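The goat arrived at the Gargate shelter with a name tag, a suitcase and no owner. The tag said Geraghty. The suitcase held hay.

Inès Mallet, who ran the intake desk and most of the arguments, wrote "goat, one" on the form and went looking for somewhere to put him. Every pen had a dog in it. The quiet room had a rabbit in it, and the rabbit had opinions.

"He can come home with me," said Aleksi Koivisto. "It's only 2 nights."

"You live upstairs from a bakery."

"He likes stairs."

Inès had known Aleksi for 3 years and had never won a conversation with him before noon. She signed the release. By supper Geraghty had eaten a bath mat, the lower half of a curtain and a letter from the bank that Aleksi had been meaning to answer. He slept in the hall, across the only door – a guard dog, if you squinted.

His daughter came out in her pajamas and asked if goats ate sweaters.

"Which sweater?" said Aleksi.

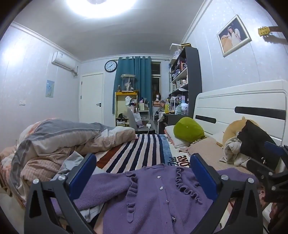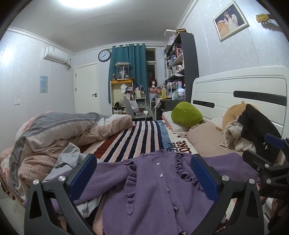 "Any sweater," she said, with the calm of a person asking for legal advice.

He told her to keep her door shut. She told him the door was fine, it was the handle that was the problem, and Geraghty had already worked out the handle.

In the morning a woman named Hindley called the shelter to report a missing goat, valued at 395 dollars, sensitive to noise. Inès asked what he usually ate.

"Hay," said Mrs. Hindley. "He won't touch anything else."

Inès looked at the message Aleksi had sent at dawn, which was a list, and ran to a second screen.

"We'll have him ready by noon," she said. "Do you want the suitcase back?"

There was a pause on the line.

"What suitcase?" said Mrs. Hindley.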